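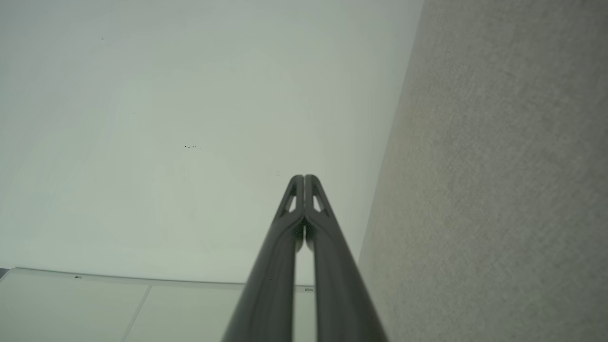
Nurmi 家务通讯 · 六月号
文/Teodora Petek

本期栏目：在软垫面上叠运动衫

上一期讲了衬衫在硬桌面上的折法，有读者来信问：家里没有合适的桌子，能不能直接在沙发或软凳上叠？可以，但软面和硬面的操作参数不同，需要分开说明。本文只讨论两类常见衣物：无袖球衣和短袖拼色上衣。

一、台面

粗纹织物表面的摩擦系数高于漆面桌板。衣物铺上去以后不易滑移，对折时不必用手压住另一侧；代价是抹平困难，手掌横向推布料时，下层会被织纹带住，上层先走，结果是两层错位。处理方法是提起再放下，不要推。提起高度以布料完全离开垫面为准，放下时先落远端，后落近端。

软垫边缘多为圆角，有弧度。折叠区应避开边缘，四周至少留出一掌宽的平面。衣物下摆若悬在圆角以外，自重会把整件衣服往下拉，折线随之偏斜。垫面靠墙时，衣物纵轴与墙面平行，便于用墙脚线校准方向。

二、无袖球衣

球衣多为涤纶针织，回弹大，折痕保持差。印字部位比周围布料硬，折线应尽量绕开号码的笔画；绕不开时，让折线落在两位数字之间的空隙里。热转印号码不宜长时间面对面贴合存放，夏季柜内温度偏高时有粘连风险，中间可垫一张薄纸。
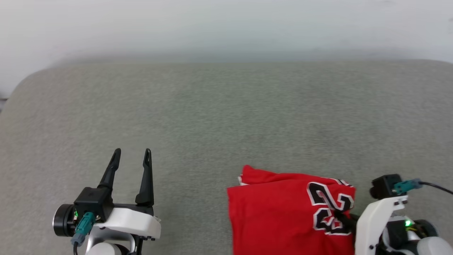 图：红色球衣，黑色白边的 23 号，因布料折叠上下各露出一处。

建议顺序如下。正面朝下，抚平肩部；两侧向中线各折入四分之一；自下摆向上对折，再对折一次。成品号码朝外，入柜后不必翻动即可辨认。肩带较窄的款式，可先把肩带向内翻下，再折两侧，以免竖放时肩带垂出。

Vlasta Ondrejka 在编辑部做过对比：同一件球衣分别卷放和折放，存放 4 天后取出，卷放的一件号码处没有横向折痕，但占用的抽屉深度较大。抽屉浅的家庭仍以折放为宜。

三、核对垫面

换下一件之前，先检查垫面。浅灰色混色织物不显灰，却容易留住线头和短纤维，肉眼平视不易发现，应低头借侧光看一遍，再用粘毛滚筒单向滚过。深色衣物脱落的纤维会转移到下一件的白色部位，尤其是袖口和领边。滚筒纸每次用毕撕去一层。

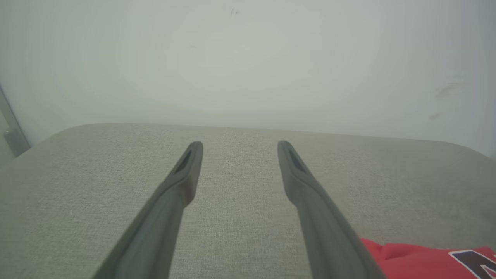 四、短袖拼色上衣

红身白袖的棉质上衣，难点在袖子。袖与衣身颜色不同，缝合处通常较厚，折线不能压在缝上，应向衣身一侧移出 10 毫米。两只袖子先各自展开，翻卷的袖口理顺，再向内折。袖子没有展开就折入，叠好后一侧偏厚，叠放时会倾倒。

衣身若有斜向长褶，多数是下层布料没有铺开造成的。不要在上层用力抹，应捏住下摆两角轻轻抖一次，重新铺平。罗纹领口不参与折叠，保持原状，最后一折时让领口留在最上面。

栏目分类：衣物护理 ＞ 入柜前检查 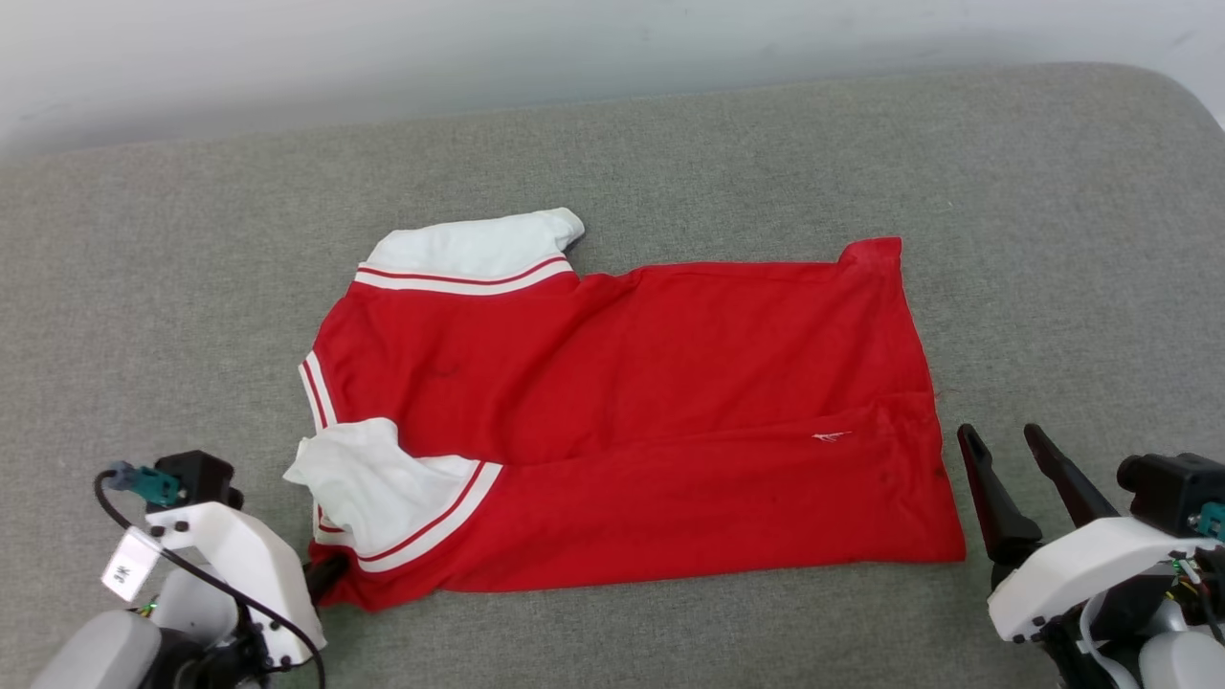
叠衣也是检查的时机。衣身平铺时依次看四处：前胸的深色痕迹、下部的小点、绣标周围、下摆的线头。红色棉布上的浅淡暗痕在竖挂时容易漏看，平铺后较明显。发现污点的衣物不要入柜，先单独放置，确认污渍种类后再处理；来源不明的，先用冷水局部试洗，不要直接用热水。下摆有散线时，用小剪刀贴布面剪断，不要拉扯；若散线来自锁边，应先补缝再穿。

红白拼色衣物初次清洗须单独进行，水温取洗标所列的下限，洗后立即取出摊开，避免红色部分贴着白袖滞留。Costel Shehu 补充：检查掉色可用湿白布在内侧缝份处按压，白布不着色，方可与其他浅色衣物同洗。

下期讨论带帽卫衣，抽绳的收法另列一节。读者如有尺寸或面料方面的具体问题，请在来信中注明成分标内容。

阅读 2,000　点赞 100　评论 10

© Nurmi 家务通讯　联系编辑部　返回顶部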